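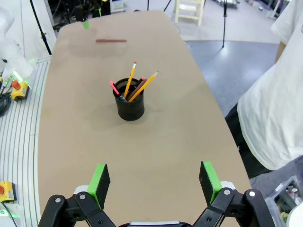 ## Open day notes (Vik)

Home | Files | Notes | Contact

I put this folder together after our May open day at Vik, and wow, what a crowd! It holds 70 short runs of the pen cup task: pencils and pens in a black cup, plus one pen lying by itself farther up the table. Embla ran the morning, I took over after lunch (8 runs are mine, sorry about the naming). Start with `runs/`, then read `notes.txt`. Questions go to Abelardo Daza.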